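A Bed Full of Peonies: Maritza Mamani on Sheets, Sunlight and Starting Over

Maritza Mamani has strong feelings about bedding, and she'll share them before you've got your coat off. She fits out guest rooms for small inns under the name Ondon, and for years she bought nothing but plain white. "White, white, white," she says, laughing. "I had closets full of it! I could have wrapped the whole building."

What changed her mind was a market stall and a sheet with flowers on it. She bought two, put one on her own bed that night and kept going back into the room to look at it. "I'm a grown woman and I was peeking around my own door," she says. "It made me so happy."

We talked in her workroom, with tea and a very good plum cake, and I asked how she chooses a print now. She goes by size first. Tiny flowers vanish once you step back, she thinks, and a big bed can carry a big bloom. She also likes a bit of order underneath – a grid, a stripe, anything that gives the eye a line to follow.

"Then I look at it in daylight," she says. "Always by a window! Store lighting tells you nothing. A shiny fabric can be gorgeous at noon and too much at four o'clock, so I leave it on the bed a whole day and walk past."

Her partner in the business, Kamil Skála, was harder to win over. He did their first big order, 1,000 pillowcases, all plain, and was proud of it. "He still folds those like they're shirts," Maritza says. "But he picked the last floral himself, so I think I've won."

The one she brings up again and again is a peony print: red flowers and green leaves on white, over a diamond pattern that looks tufted, with silvery rosettes where the gray lines cross. There's even a little green butterfly.

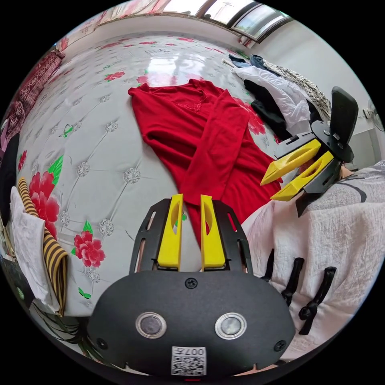

Making the bed her way

Maritza smooths from the middle out, with flat hands, and does the corners last. She likes the biggest flowers off to one side. "Dead center looks like a cake," she says. Pillows stay plain, and the blanket goes at the foot, folded once.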